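Community Kitchen Walk-Through, Stivel Hall
Checked by: Georges Twal
Date: 12th May

General comments
What a pleasure to walk through this kitchen after the winter we had with it! The Saturday baking group was setting up while I went around, and they answered every question I threw at them. Items marked FIX should be done before the next booking.

Floors and exits
Back door opens fully, no boxes in front: OK
Floor mats flat, corners down: OK
Drain cover by the dish sink: FIX. One screw missing, and it rocks when you step on it.
Comment: The new floor paint from Pludik is holding up beautifully, even by the stove where the old coat peeled in March.

Fire and heat
Extinguisher on hook, needle in the green: OK
Fire blanket within reach of the range: OK
Hood filters: OK, and cleaner than mine at home
Oven gloves: FIX. Two pairs are worn thin at the thumb. Please toss them, don't put them back in the drawer.

Work surfaces
Tables steady, no wobble: OK
Cutting boards sorted by color: OK
Baking mats free of cuts and sticky spots: OK
Comment: I love the silicone mats. Please wash them on both sides and hang them up to dry (rolled up damp, they get that smell). No knives or pizza wheels on them, ever.

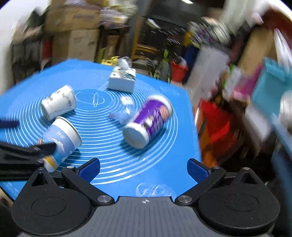

Work surfaces: blue silicone mat with white circles and rolling pin print.

Cold storage
Fridge thermometer in place and reading 37 F: OK
Raw meat on the bottom shelf: OK
Labels on open food: FIX. One tub of frosting with no name and no day on it. I left it on the top shelf with a note.
Comment: The Plirnurico door seal was worth the wait. It closes with a proper thump now.

Electrical
Mixer cords and plugs: OK
Outlet by the window: FIX. Cover plate is cracked. Hsiao Electric has the work order, so keep the tape over it until they come.

Hand washing
Soap and paper towels stocked: OK
Hot water at the hand sink: OK, comes through fast

Next visit
I'll recheck the four FIX items and look at the pantry shelves, which were full of flour deliveries today. Really good work, everybody. Call me if the drain cover gets worse.

G. Twal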